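Zandcombe Community Choir and Band — Minutes of general meeting
Posted by Geert Wouters, March

Opened 7.05 pm. Chair: T. Pongsiri. Minutes: G. Wouters. Previous minutes accepted without amendment.

1. Recording. Brurkari Studio has offered the Sunday session at the old rate. Nineteen players confirmed. Rhythm tracks first, brass after lunch, vocals last. Moved that the offer be accepted. Carried.

2. Pressing. Kofler quoted for 50 LPs and 700 CDs. LP test pressing to be approved before the main run. Sleeve proof has the track order wrong on side 2 — G. Wouters to return it with corrections.

3. Drimcombe hall. Foldback wedge on stage left still hums. Theerawat Pongsiri to try a different cable and report back. Piano tuning to be booked for the morning of the concert.

4. Merchandise. T-shirt colour discussed. Print position deferred to next meeting.

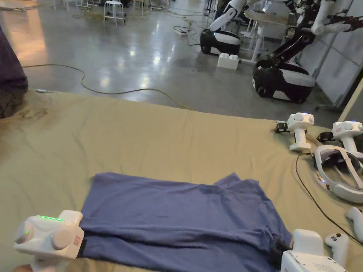 Item 4: T-shirt, blue-violet.

5. Other business. Second alto folders to be returned to the library box. Closed 8.40 pm.

3 comments | 2 shares

Recent items
Minutes, February
Rehearsal schedule, autumn term
Brass parts: corrections to bars 19 and 50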